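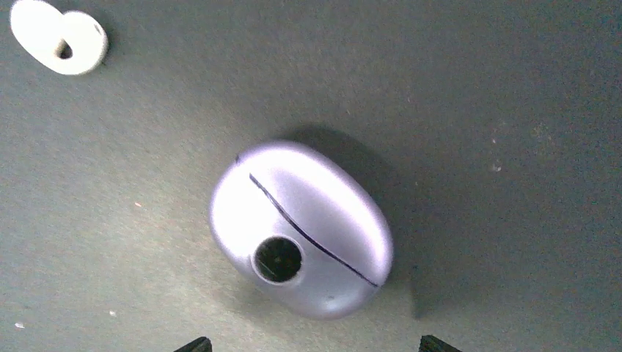
*Amber Jansen -- Forum Jallis, Regeln am Greifplatz, August*

Unser Entwurf: vor jedem Lauf die Fläche abwischen. Auf dem Grau liegen helle Krümel neben dem Etui.

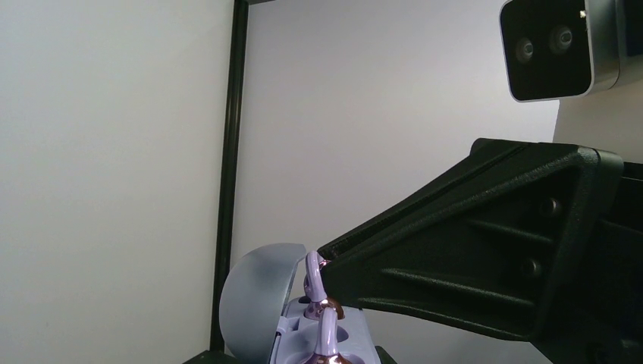

*Greifspitze am offenen Etui*

**brurnen_9:** Wischen ja. Aber 800 Läufe im Monat -- jedes Mal? Ich bin dagegen.
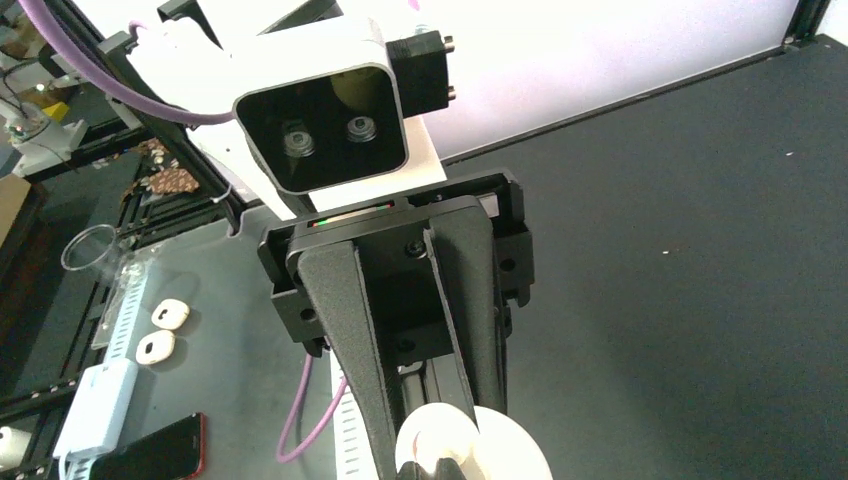
*Ablage links mit Becher und Telefon*

**Poirier:** Wichtiger ist die Ablage. Private Telefone gehören dort nicht hin.
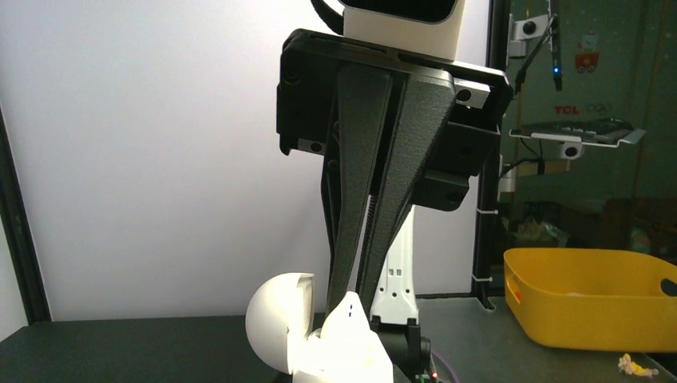 **Amber Jansen:** Meine Regel 2 betrifft die Kabel: Sie müssen fest sein, bevor der Arm fährt. Am Pfosten rechts vom Greifer sitzen zwei weiße Kabelbinder, so möchte ich es überall.

**brurnen_9:** Damit bin ich einverstanden. Mit dem Wischen nicht.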